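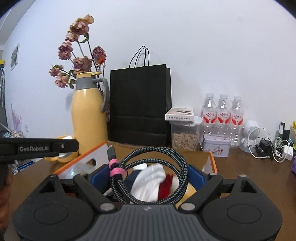
Braided cable, coiled and strapped, at the sorting table.

About Pretach

Pretach collects, sorts and passes on household odds and ends. We started in a rented garage in Lindholm and now have 3 rooms and a loading door on the same street. Otis Dvorak runs the sorting side.

Most of what comes in is small: charging cables, cloths, clothing, kitchen things, toys. People drop it off in whatever they have, and we go through it at the tables. Cables are wound into a coil and fastened with a strap – a loose one will tangle with everything else in the box by the end of the day. Fabric is folded if it is going straight to a shelf, and left for later if it needs washing.

We handle around 200 boxes a month. July is our busiest time, when many leases in Lindholm end.

Boxes go out to families, schools and the Betadby reuse shop. Anything we can't place is held for 20 days and then sent to recycling.

Drop-off is at the side entrance. Please empty pockets and take batteries out first. We can't accept paint, mattresses or large appliances.

Page updated 28 Aug 2026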